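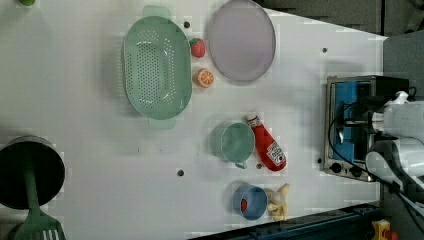
Print this message | E-mail this message
Reading time: 4 min

Subject: Re: [brovmont-parents] Kitchen corner and the toy swap

Replying to the list since two other people wrote to me off-list with the same questions.

On Oct, the Drikport group wrote:

> We are planning to start a toy swap like yours and have a few
> questions. How do you handle play food and toy dishes? We have been
> offered a lot of it and are not sure whether to take it. Also, do you
> let people take things home if they didn't bring anything? And how
> many tables do you need? Our hall is the small one on Illix Street
> and the door is narrow.
>
> We were thinking of charging at the door but opinions are split.

Taking these in order.

Play food. Yes, take it. It goes faster than anything except trains. At the spring swap it was all gone by 10:15. What we do is sort it the night before. Anything with teeth marks, peeling paint or a split seam goes in the trash, and so does anything small enough to fit through a toilet paper tube. The cut-in-half fruit that sticks back together with Velcro is worth checking piece by piece because people donate one half and keep the other. We put the odd halves in a free tub. Kids take them anyway.

Real kitchen stuff mixed in with the toys is fine with us. Many families give small bowls, plastic plates, strainers and so on, and children like those as much as the toy versions. We don't take glass, and we don't take anything with a blade, including pizza wheels and the plastic graters that are sharper than they look. Empty food bottles we take if they have been through hot soapy water and the cap stays on. If it still smells, no.

Washing. We used to ask people to wash things at home and some did. Now we assume none of it has been washed. Hard plastic goes in the sink with dish soap, then on towels overnight. Don't soak wood. Wipe it and stand it on edge. Cloth food goes in a pillowcase in the machine on cold. Do not put the hollow rubber kind in water at all if it has a squeaker hole. The water gets in and stays there, and you will find out in a month.

Taking without bringing. We allow it. For the first two swaps we gave out paper tickets, one per item brought in, and it was a mess. People argued over whether a puzzle was one item. One family lost their tickets in the parking lot. We dropped tickets and the total left over at the end hardly changed. We do ask that big things (play kitchens, ride-ons, dollhouses) be limited to one per family until 11, after which anything goes.

Tables. We use 9 of the long folding ones and it is tight. At the last swap we logged 432 items at check-in, and 174 were still there at closing, most of them books and stuffed animals. I would not try more than 400 in the Illix Street hall. Put the stuffed animals on the floor on a sheet. They take up a whole table otherwise and block the view of what is behind them.

For the door, I would bring people in the front and send them out through the side if the side is unlocked. Ask about that early. Ours was locked the first year and everyone with a stroller had to back out.

Charging. We don't. The hall fee is covered by the coffee table, and the coffee table would do worse if people had already paid to get in. If you do charge, keep it to coins and don't charge for children.

Leftovers. The Hlongwane thrift store takes hard toys and books but not stuffed animals, and they want everything boxed and labeled on two sides. They close their back gate at 4:00 p.m. and will not open it at 4:05. The library sale takes books year-round. We have not found anyone who takes stuffed animals in bulk. If your group knows of a place, please post it.

One more thing you didn't ask. Batteries. Bring a small screwdriver and a bag of AAs to test with, then take the batteries back out before the toy goes on the table. We had a singing teapot go off inside a closed box and it took a while to find.

You can borrow our signs if you want them. They say Brovmont at the bottom but you can fold that part under. The tape on the back needs replacing.

Our next one is in October, same hall, doors at 9:30 a.m. Come early if you want to see the setup.

-- Brovmont swap table

Reply to list | E-mail this thread | Print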